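Luvulero Community Help: Records, Paper and Storage

How long should a small dance school keep its old registration forms?

Posted by Elvia Galindo

I manage the office of Ostodance, a school with 87 enrolled students. The filing cabinet holds registration forms, canceled checks and medical consent slips dating back several years. The owner wishes to dispose of whatever is no longer needed before the June enrollment period. Please advise which papers may be destroyed and by what method.
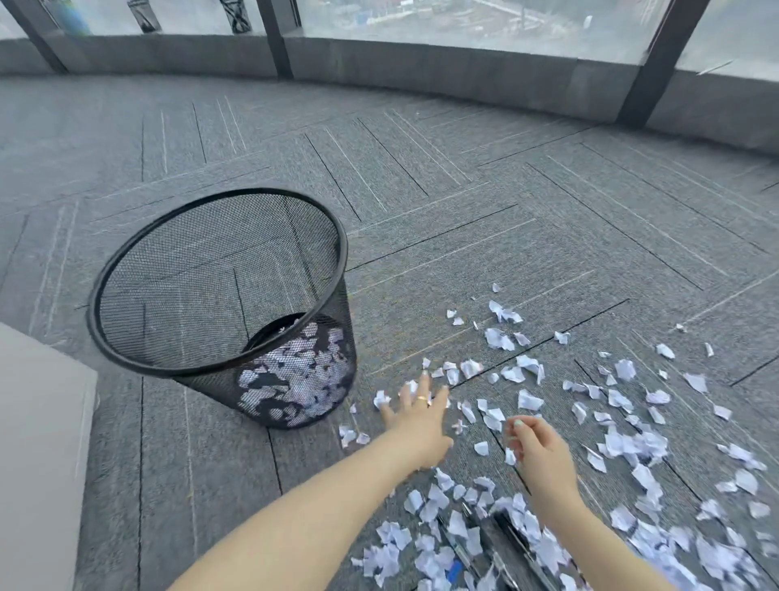
Page last changed: 2018-01-07

Kohei Yoshida

The retention period depends on the type of record. Our office applies the following schedule, which was reviewed by our accountant:

Payment records and canceled checks: 7 years.
Registration forms: three years after the student leaves.
Medical consent slips: until the student leaves, except where an injury was reported. Those go in a separate folder and are kept until your insurer confirms in writing that they may be released.

State rules differ, and forms signed on behalf of minors often carry a longer period. Please confirm the schedule with your own adviser before anything is destroyed. A written log should be kept showing the type of record, the years covered, the date of destruction and the initials of the person responsible.

Welington Toledo

Just scan it all. We did 93 folders and gave the cabinet away.

Annelies Reisinger

Scanning is acceptable for most purposes, but the scanned copies are subject to the same retention periods as the paper. With regard to method, tearing by hand is not adequate for any page bearing an account number or a date of birth. Large pieces can be matched and read. A cross-cut shredder is sufficient for a school of this size. Shredded paper should be bagged before it is placed out for collection, and many local recycling programs will not accept it loose.

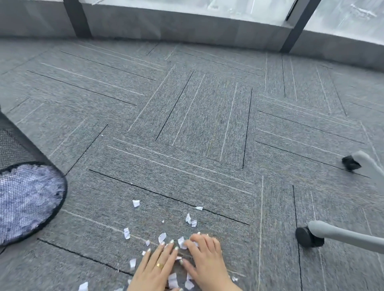 Must staples be removed before shredding?

Most office shredders accept small staples, but paper clips and binder clips should be taken out first. The manual for the machine will state its limit.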